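Questions I get a lot

I'm Maeve Phelan and I run Madusby, a little mail-order seed shop. Ask me anything that isn't covered!

Do you ship all year?
Nope. I take August off to gather seed, so anything ordered then goes out once I'm back.

How many kinds do you carry?
Right now it's 151, mostly tomatoes and beans (I can't stop buying beans, sorry). The full list is on the shop page.

How long will my seeds keep?
Onions and parsnips, use them this year. Tomatoes are tougher, and I've had six-year-old ones come up just fine! Keep the packets somewhere cool and dark.

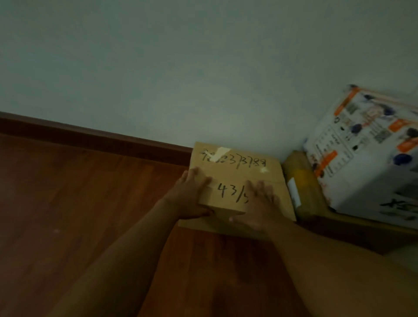 Both hands on the box.

Can I combine two orders?
Sure, just email me before the second one ships and I'll refund the extra postage.

Nothing came up. Now what?
Oh no! Tell me the variety and when you sowed it. Peppers can take three weeks, so give them a bit longer before you give up. If they still don't show, I'll send another packet free.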